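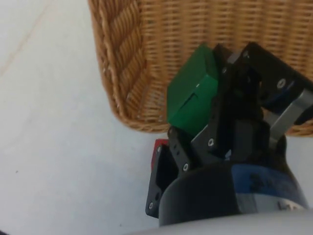
A gripper holding a green block beside a wicker basket.

Stalum rules

The Stalum rules are a set of good-practice rules for recording block-and-basket tasks with a robot arm. They cover the table, the objects, the person at the controls and, at greater length than any of these, the labelling of files. The current edition has 19 rules and is dated 14 May 2018. An earlier draft, passed between laboratories in January of the same year, had 12, and is still preferred by people who have read both.

Background

The rules grew out of a shared archive at Milley, to which several workshops had sent 3,671 recordings of much the same job. Each workshop had its own idea of when the job began. One started the clock with the arm at rest, another once the fingers had closed, and a third left the matter to the mood of the operator. Of the recordings, 139 were filed under "misc", a word the rules now forbid.

Objects and containers

Blocks must be of plain colours that can be told apart at a glance, and are named by colour alone. Rule 4 bans pet names. A container may be rigid or woven, but must be described in the notes, and a woven one is to be checked for broken strands at the start of each day. The rules take no view on whether a basket is harder than a box -- a question that has used up a good deal of everyone's time elsewhere.

Placing and release

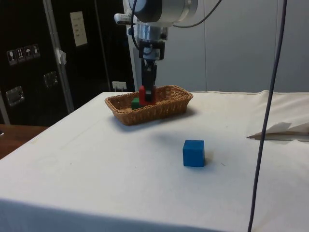 A block counts as placed only when the fingers have opened and moved clear of it. Touching the bottom of the container is not enough, and neither is a strong feeling on the operator's part. Blocks still on the table are left alone until their turn comes. If one is knocked over, the recording carries on and the fall is noted, a rule widely admired and less widely followed.

Hands stay outside the reach of the arm while it has power. This is Rule 1, and the only one printed in capitals.

Reception

The Lapointe workshop adopted the rules in full, then issued a guide to them longer than the rules themselves. Storilance, which makes labelling software, supports every rule except Rule 17, on file names, as its own program adds a space that the rule does not allow. Talks on the space continue.

See also

Pick and place
Teleoperation
File naming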